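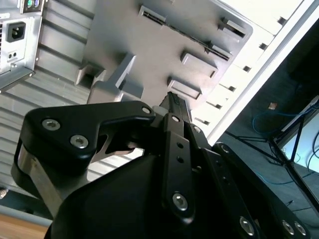
Iolo Morris asked whether an old office tower is worth keeping for the case alone, or whether it should just go out with the scrap metal.

I'd keep it. Gray sheet metal, long slot, stamped tabs, nothing fancy. A decent steel case doesn't wear out the way the parts inside it do, and I've reused ones older than my car.

Mine came out of the clear-out at Gustbridge in April. They let them go for 3 each to anyone who would carry them off. I took 2 and should have taken more.

First job is always the panels. Take every screw out and put them in a jar by size. Case screws come in a coarse thread and a fine thread, and if you force one into the other's hole you'll be tapping it out all evening.

If a side panel won't slide, look for a screw you missed before you pull harder. The tabs bend easily – and once one is bent the panel never sits right again.

A bent tab can usually be brought back with flat pliers and some tape on the jaws. Go slow. Metal that has been folded back and forth a few times snaps.

Watch the inside edges. The outside gets folded over at the factory, the inside often doesn't. I run a fine file along anything my hand is going to pass.

Emrys Sayce says he washes his panels in the bathtub. I use a damp cloth and a little dish soap, then stand them by the heater overnight. Bare metal left damp will spot.

Check the board mounts before you buy anything. Some of the big office makers used their own layout and a standard board won't line up. I learned this with a board that cost me 179 and had to go back.

Rattles: nearly always a panel touching a tab. A strip of felt tape fixes it.

Second case gets done this weekend if the screws turn up. I put the jar somewhere safe.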